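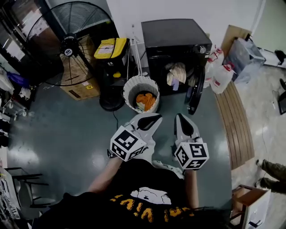 # Home Care Basics, Unit 5: The Laundry Corner

Handout to keep. Please bring it back next time, because we'll be writing on it.

Welcome back, everybody, and thank you to those of you who stayed behind to help Yaneth Marulanda carry the drying racks upstairs (my knees are especially grateful). Last time we got as far as sorting and stains. Today we go from the basket into the drum and out again, and if there is time we'll start on folding, though I say that every term and we hardly ever get to folding.

## Before anything goes in

Open the door all the way. On a front loader it swings to the side, so think about which side, and put your basket where you can reach both the basket and the drum without walking around the door. A round basket is nice for this, as there are no corners to catch a sleeve on, and you can turn it with your foot when your hands are full.

Then look inside. I mean really look, and put your hand in and feel around the top of the drum too, where a wet sock will happily cling for a week. If there are clothes in there already, decide what they are before you add to them. Are they waiting to be washed, or have they been washed and forgotten? Beige and lavender are a perfectly friendly pair and can share a load. A bright orange cloth is another matter, and I'd keep it out until you have washed it alone a couple of times and seen what the water does.

Some of you asked about color catcher sheets. I've used them and I have no quarrel with them, but they don't replace sorting.

**Pockets, zippers, cuffs.** Same as last time. Pockets out, zippers up, cuffs unrolled. Printed T-shirts go inside out so the picture doesn't rub.

## Filling the drum

The old rule my aunt Stamatia Margaritis taught me is the hand rule: once the clothes are in, you should be able to lay your hand flat on top of them, under the roof of the drum, and wiggle it. If you can't, take out one big thing. If there's room for a whole second arm, go find some towels.

Put things in one at a time and give each a little shake. It feels slow, but a shirt that goes in as a ball tends to come out as a ball, and then you're at the ironing board for longer than you wanted to be. Big and small pieces mixed together wash better than a drum of nothing but sheets, which will wind themselves into a rope and make the machine thump when it spins.

Check the rubber ring around the door before you close it. Straps, socks and the hems of thin blouses all like to lie across it.

## Soap

We have been measuring badly, all of us, me included. When Apostolos Vlachopoulos went back over our practice sheets he found that most people had poured to the top of the cap, when the line for a normal load was less than halfway up. More soap doesn't make cleaner clothes. It makes stiff towels and a smelly drawer.

If you buy in big jugs:

- keep them on the floor or on a low shelf, caps tight and labels facing out
- never pour detergent into an unmarked bottle, even just for a day
- wipe the neck after pouring, or the cap will glue itself shut

Bleach and anything with ammonia or vinegar stay well apart and are never mixed. I know I repeat myself on this one.

## The floor and what's around the machine

A laundry corner attracts things. Boards get leaned there, plastic bins get pushed in behind, and a fan stands wherever it was last needed. Most of it is harmless, but go around once before you start and ask three questions.

1. Is there a cord across the place where I'll be walking with a full basket? You can't see your feet over a basket.
2. Is anything tall just leaning on the wall? The machine shakes when it spins, and whatever is propped near it may come down.
3. Can the trash bin be reached from where I'm standing? You'll want it for lint, tags and old tissues, and if it's across the room you'll put them on top of the machine, like I do.

A fan is a real help if you dry indoors. Point it past the clothes so the air keeps moving along them, and crack a window if the weather lets you. In November ours ran most of the afternoon and the sheets were still only just dry by supper.

## For next time

Sofia Gavalas has offered to show her way with fitted sheets, so bring one if you can, any size. Please also do one load at home and write down on the back of this page what was in it, how much soap you used, and whether your hand fit.

Anyone who missed the stain chart can get a copy from Ivana Aravena in room 352. She's there until the coffee runs out.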